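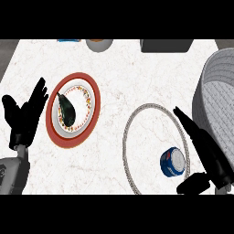
By Maya Akl
March 18, 2022
Filed under: News, Console, Co-op

Bralau is getting its fishing update on consoles, everybody! Zariņš put the patch notes up this morning while I was still in my bathrobe, and I have been reading them on and off ever since (my coffee went cold twice). The PC crowd has had the Iddale lake region since September, and those of us who play on the couch have spent all that time looking at other people's screenshots of enormous pike. So yes, I'm a little excited.

The update is free, it's called Still Water, and it goes live on both console versions at the same time. You'll need to be on the current build first, so if you haven't started the game in a while, do that tonight and let it chew through whatever it has queued up. The download itself is on the big side because the whole lake region comes with it, including the village, the boathouse and the marsh path that everybody on PC got lost in for the first week.

What's in it? Pretty much everything the PC version has, plus a few things it doesn't. There are 150 kinds of fish and other swimming creatures to catch, and the notes list every one of them by name, which I thought was a strange choice until I caught myself reading the entire list. You get a rod from the woman at the boathouse as soon as you walk into Iddale, and you can upgrade it at the smithy back in the main town with the same ore you use for tools. I've been sitting on a chest full of that ore forever, so this works out great for me.

The fishing works with the triggers, left to let out line and right to reel in, and the right stick moves your rod. I got to try an early version of this at a preview event over the winter and I liked it a lot more than the mouse controls. On PC you sort of wiggle and hope. With a controller you can feel the fish pull, and the rumble gets rougher the closer the line is to snapping. If you can't stand rumble (my brother can't, he turns it off in every game he owns), there's a setting that swaps it for a colored bar next to the rod. There's also a toggle for one-handed fishing, where the line lets out by itself and you only reel. I'm really happy to see that one, and it's coming to PC too.

Boats! You can build three of them: a rowboat, a flat-bottomed thing for the marsh, and a little sailboat that takes ages to craft. Co-op works on all of them, and two people can fish off the same boat without their lines getting tangled, although there's an option to turn tangling on if you want to ruin a friendship. Split-screen is in as well. I asked about that at the preview event and got a very careful "we're looking at it," so I'd pretty much given up.

Maarja Baranauskienė, the lead designer on the update, wrote the long post that went out with the notes, and I think it's worth your time if you like hearing how these things get made. She says the console version took longer mainly on account of the water. The lake on PC reflects everything around it, and when they first got it running on console the game dropped to a crawl any time you looked down from a dock. "We had a beautiful lake that you could only look at if you stood very still," she wrote. They ended up redoing the reflections from scratch, and that new water is now going back into the PC version in a later patch.

She also talks about the Cimeck, and if you've been staying away from spoilers you should skip this paragraph. Are you gone? OK. The Cimeck is the big eel-looking thing that lives under the old bridge, and on PC you could catch it on your first day if you were stubborn enough, which kind of killed the whole story the village tells about it. On console it won't bite until you've talked to everyone in Iddale and finished the lantern errand. PC players who already have one mounted on the wall get to keep it. I think that's the right call, even though I know some folks on the message boards are already grumpy about it. I'm one of those people who talks to every villager anyway, so I probably wouldn't have noticed.

Now for the limited-time part, which is where you'll want to pay attention. Zariņš is running a launch event with the update called the Lake Fair. It lasts 18 days from when the patch goes live, and during the fair there are eight outfits you can earn by turning in fish at the striped tent by the boathouse. No real money is involved in any of them. You trade fish for tickets, you trade tickets for clothes, and the tickets vanish when the fair packs up, so don't hoard them like I hoard everything.

The outfits are mostly very cute. There's a yellow rain set with a floppy hat, a knitted sweater with a trout on the front, rubber waders (I want these so badly), and a long blue captain's coat that costs more than everything else put together. The last one on the list is a full-body heron costume and I have already told my co-op group that I'm getting it first and none of them are allowed to match me. When the fair ran on PC, the outfits came back later as rare finds from the traveling merchant, and the notes say the same will happen on console, with no word on when.

You can hold up to 99 tickets at a time, same as on PC. That sounds like plenty until you look at the price of the captain's coat, so what I'd suggest is buying the cheap stuff as you go and saving the coat for a weekend when you can really sit down and fish. Carp are worth more after dark. Also, rain doubles what the tent pays for frogs. (Frogs count as fish at the tent. I don't make the rules!)

A couple of things from the notes that didn't fit anywhere else, but that I know people have been asking for:

The storage chest finally sorts itself. Press the left stick in while it's open.

Farm animals no longer get stuck behind the well. My poor goat.

Text size can go up two more steps, and it now changes the size of the text in the letters too, where before it only did the menus.

You can rename your horse.

The winter bug where the bakery door stayed locked all season is fixed, and if you lost out on the baker's birthday because of it, she'll send you the recipe in the mail the next morning.

Cooking gets a bunch of new fish recipes, including a stew that keeps you warm in the mountains for a full in-game day. I'm planning to live on it.

What's missing is crossplay. I was hoping for it and I know a lot of you were too, going by my inbox. Baranauskienė's post says the team wants it and that it isn't part of Still Water, and that's all she says. Saves don't carry over between PC and console either. So if you have a farm on both, like me, you'll be doing the whole lantern errand twice. I've made my peace with it. My console farm is the nicer one anyway, it has the orchard.

Photo mode is also still PC only. It was in the winter preview build, so I guess something went wrong with it between then and now. The notes say it's "planned," with no date. I've written to the studio to ask whether that means this year and I'll add a line to this story if they write back.

One more thing before I go clear some space on my drive. If you've never played Bralau at all, the base game is going on sale for the length of the Lake Fair in both console stores, and you don't have to be very far along to get to the lake. You need to have repaired the east road, and that takes maybe an evening if you don't get distracted by chickens. The marsh path is harder, so go around it the long way the first time, past the mill, and bring a lantern with you. The woman at the boathouse will sell you one, but she charges double what the general store does, and she's not even sorry about it.

I'll be streaming the first couple of hours when the patch lands, with my usual co-op group and most likely a lot of yelling about tangled lines. Come by if you want to watch me lose a rowboat. And if you've already caught the Cimeck on PC, please keep your tricks to yourself in the chat, because two of us are going in completely fresh and would like to stay that way.

Update: A few of you asked in the comments whether the fair also restarts on PC. It does, same dates, same tent, and the heron costume is back in it.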